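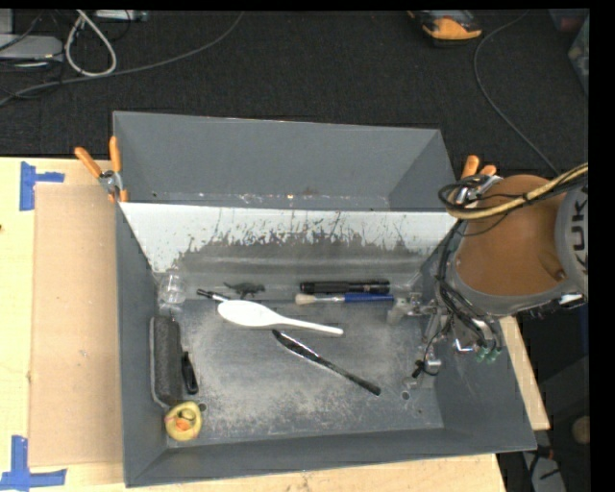

Where do you put the odds and ends that don't belong in any drawer?

Into one big grey bin, at least to begin with. I got this from my neighbour Gladys Restrepo, who swears by it, and I've been a convert since May! A torch, a paintbrush with a blue handle, a white plastic spoon, a little see-through cup, some small dark toy animal lying on its side... in they all go, and I sort them out over a cup of tea.

My bin is scuffed to bits (the divider is worst) but I wouldn't swap it. I did look at a smart one in Skergate, all lids and labels, and it was 499! For that I'd want it to wash the brush as well. The spoon goes back to the kitchen tonight. The toy, no idea.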